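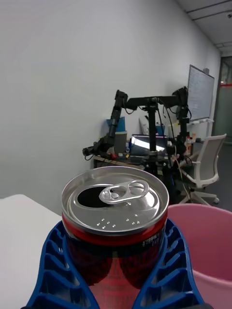 Llevo años leyendo que el robot doméstico llega el año que viene, así que cuando me ofrecieron probar el kit Momico pedí lo mínimo: que recogiera una mesa. Ni planchar ni cocinar. Quitar de en medio los vasos y las latas que quedan después de una merienda, que es un trabajo que en mi casa hace cualquiera de mala gana. Sujetar, sujeta. La lata de refresco abierta queda erguida entre los dos dedos azules de plástico, con la anilla echada hacia atrás y el cubo rosa justo al lado, y mirando eso se puede pensar que lo difícil ya está hecho. Yo creo que lo difícil empieza ahí.

Una lata abierta es un objeto bastante traicionero. Puede estar llena, a medias o vacía, pesa distinto en cada caso y cede si se aprieta de más. Una persona lo nota en cuanto la toca y corrige sin pensarlo. La pinza de Momico tiene dedos de celosía que se doblan alrededor de lo que agarran, y esa parte me ha gustado: reparten la presión y perdonan que el brazo llegue un poco torcido. Lo que no hacen es saber si queda líquido. En mis pruebas di por bueno cualquier agarre que no abollara la lata, y aun así la lista de fallos se me hizo larga.

El kit lo distribuye Palaniappan y a mí me lo dejaron usar 2 días en su local de Dristonport. Viene con la pinza, los dedos de recambio, la cámara de muñeca y el programa. El brazo va aparte, y también la mesa, y también la paciencia. El manual está traducido con descuido (en una página los dedos se llaman "garras" y en la siguiente "labios") y el apartado de calibración remite a una figura que no encontré por ningún lado.

Hice 14 intentos seguidos con la misma tarea: coger la lata y soltarla en el cubo. Salieron bien 7. En los otros hubo de todo: latas que volcaron al acercarse la pinza, una que entró en el cubo de rebote y que me negué a contar, y varias en las que el brazo se quedó parado como quien ha olvidado a qué venía. La mitad, para un aparato de laboratorio, será un resultado decente. Para alguien que quiere la mesa limpia es un desastre, porque hay que quedarse mirando, y si me quedo mirando ya recojo yo. 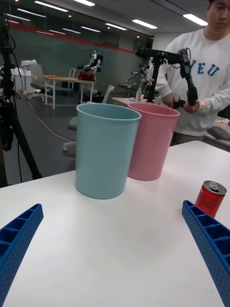
Issa Abu Hammour
Redactor de pruebas, sección Hogar y taller

Con los vasos la cosa cambia. Son de plástico, uno celeste y otro rosa, altos y algo más estrechos por un extremo, y la pinza los coge mejor que la lata siempre que estén separados. Cuando uno tapa parte del otro, como en la foto, el sistema duda. Me habría gustado ver qué hace con una copa de cristal o con un plato con migas, pero el técnico de Palaniappan puso tal cara que no insistí.

Luego está la cuestión de quién trabaja. Buena parte de lo que se enseña en estas demostraciones lo mueve una persona con un mando articulado entre las manos, y el de la foto lo sostiene alguien de pie, junto a la mesa. El folleto de Momico habla de "autonomía en el hogar" en la portada y deja la teleoperación para la letra pequeña. Me parece una trampa fea. Enseñar a la máquina a base de guiarla es un método razonable, pero entonces que lo pongan en grande y que digan cuántas horas de guía hay detrás de cada lata.

El precio: 2000 euros sin el brazo. Para un taller que repite siempre la misma pieza en el mismo sitio puede tener sentido, y de hecho me cuentan que en una nave de Driststead lo tienen colocando envases en bandejas desde octubre. Ahí nada se mueve de su sitio. En una cocina se mueve todo, incluidos los niños.

Lo mejor: los dedos, fáciles de cambiar y suaves con lo que agarran.
Lo peor: el manual, las dudas ante objetos juntos y un folleto que promete de más.
Para quién: laboratorios, escuelas técnicas, talleres con tarea fija.
Para recoger la mesa de casa: todavía no.

Valoración como herramienta de taller: aceptable. Como electrodoméstico no la puntúo. Si Momico saca la versión nueva que anuncia, repetiré la prueba con la misma tarea y con latas a medio beber.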